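Skenwood shared workroom – monthly check, July
Checked by: Leonor Peixoto
Copy to: Armindo Barreto

**Machines and irons**

- [x] Needle guards fitted on all industrial machines
- [x] Foot pedals, cables and plugs without damage
- [ ] Steam iron hose – small crack near the handle. I put a red tag on it, please do not use until Simão has changed the hose.
- [x] Overlocker cleaned of lint. Counter shows 1,126 hours, service is not due yet.

**Kitchen corner**

- [x] Fire blanket on its hook
- [x] Kettle tested, label in date
- [ ] Food kept away from the fabric – I found crumbs on the cutting table again. Please eat only in the kitchen corner.

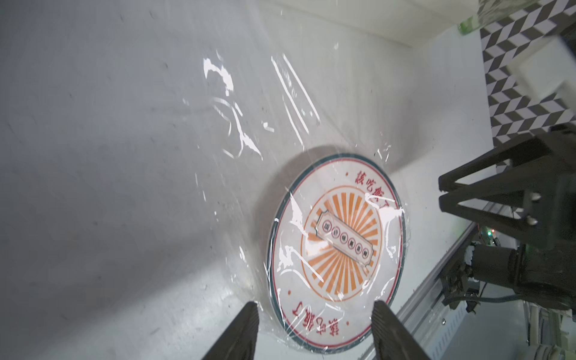
*Plate with red lettering and a teal rim, white tabletop.*

**Storage and walkways**

- [x] Exit door opens fully from inside
- [ ] Pod 3: fabric rolls stand in the walkway. Dwynwen has promised to move them before Tuesday.
- [x] Rotary cutters closed and put in the locker

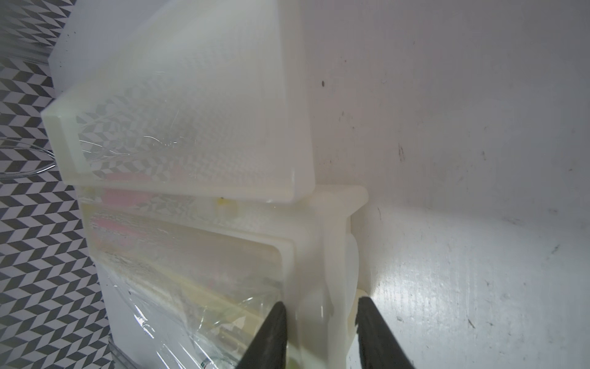 - [ ] Small parts – pins and loose blades must go in a closed box with a label. Two members still keep them in open cups.
- [x] Top shelves not loaded over the limit

**Still open from last month**

Light over the pressing table flickers. Adelino ordered the new tube, but it did not arrive yet.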